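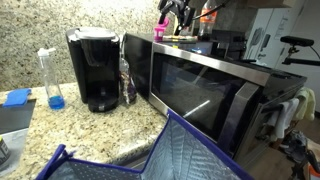 Why does my Cruzado booking still show the canceled Indville flight?
The airline feed is stuck – the rebooking went thru but the old segment wasn't cleared.

Log 22/01/2025, P. Belmonte
- 27 bookings hit, all Indville to Stendirgate
- cleared cache, no change
- resync at 900 sec timed out. cut to 95, ok
- 15 still wrong, redoing by hand – refunds on hold til thats done

Related tickets
Seat map blank after rebooking
Vululness voucher code rejected

Last updated: 4:40 pm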